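Kallel Photo Archive: progress report to the Gastton Fund, September

It has been a good, busy stretch for us, and we're so glad to be able to tell you about it. When we last wrote, all of our scans were still sitting in the old catalog program, the one we bought outright years ago and could no longer update. With your help we have now moved 606 folders over to Kwok, and every one of them opened with its captions and dates in place (we did hold our breath a little!).

The slow part has been the raw files from the Skamesmont negatives. The new software reads their color differently, so we are redoing the edits by hand — around 12 rolls so far, with 8 still to go. We have also run four evening classes on sorting and basic touch-ups, and people keep asking for more.

We have spent less than planned on storage and would like to put the difference toward a second monitor, if you are happy with that. The next report will cover printing.

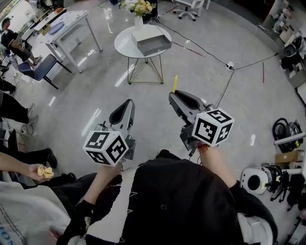
A gripper in each hand, and a yellow cloth at the left.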